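Filed under: Workshop Notes

Cable glands on the Pikevwood line: inspection interval

From August the inspection interval for cable glands at Ekutside drops from 2000 running hours to 13 weeks, whichever falls first. The change follows six failed seals on the outdoor pumps, all of the older Travero pattern. Replacement glands should be tightened to the figure on the data sheet – no further – and checked again after 80 hours. 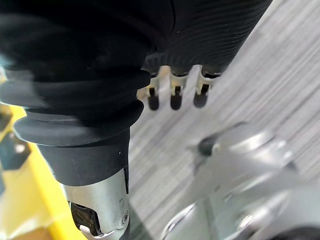
Seals and flexible covers are to be wiped with a dry, lint-free cloth before inspection. Solvent must not be used on rubber. On a bellows boot with thick, rounded folds, open each fold by hand and look for cracks at the root, then check the collar below the flared lip, where pale specks of dust show up readily on a matte black surface. Record the result on the Ortuño sheet.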